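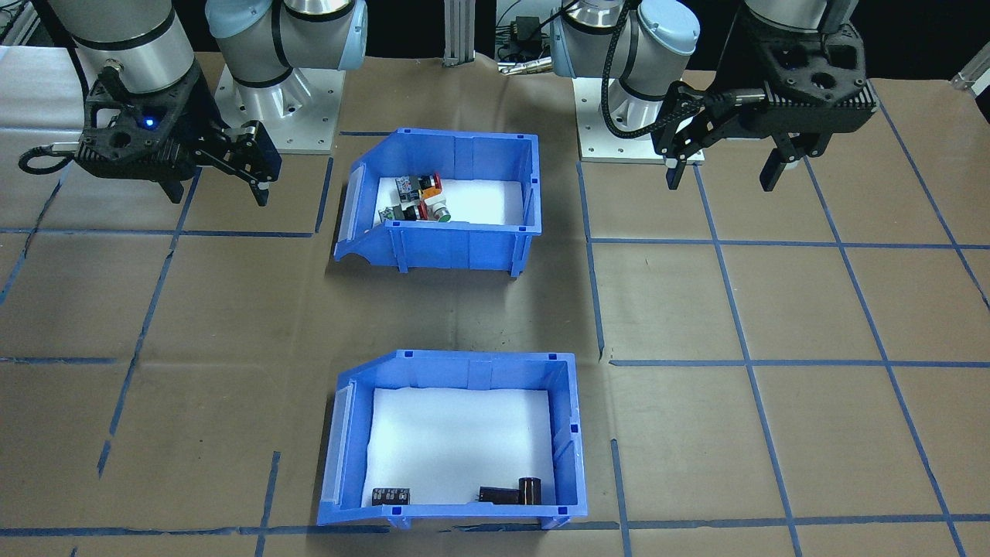

Customers had been asking for later opening hours since the spring, according to one tenant at the Georgiou building, and most of them would have settled for a single evening a week. Starting this month they get 2.

Grurska, December – The Halumo repair and lending library will stay open until 9 p.m. on Tuesdays and Thursdays, the operator Mumex announced today. Daytime hours on the other weekdays do not change. The library remains closed on Sundays.

Members can borrow hand tools, sewing machines, ladders and small garden equipment for up to 3 weeks. Loans can be renewed once, online or at the desk, unless another member has placed a hold. The yearly fee stays at $37 per household.

The evening hours also apply to the repair counter on the ground floor of the Georgiou building. Items for repair should be clean and labeled with the member's name and phone number. The counter does not take microwaves, gas appliances or anything with a damaged battery.

Parking behind the building is free after 6 p.m. The entrance on the courtyard side has a ramp – the street entrance has 2 steps and no railing.

Late fees are suspended through the end of December while the new checkout system is being set up. Members with an old paper card can exchange it at the desk at no charge. Paper cards will still be accepted until the exchange is finished.

Press inquiries: Mumex press office, Georgiou building, Grurska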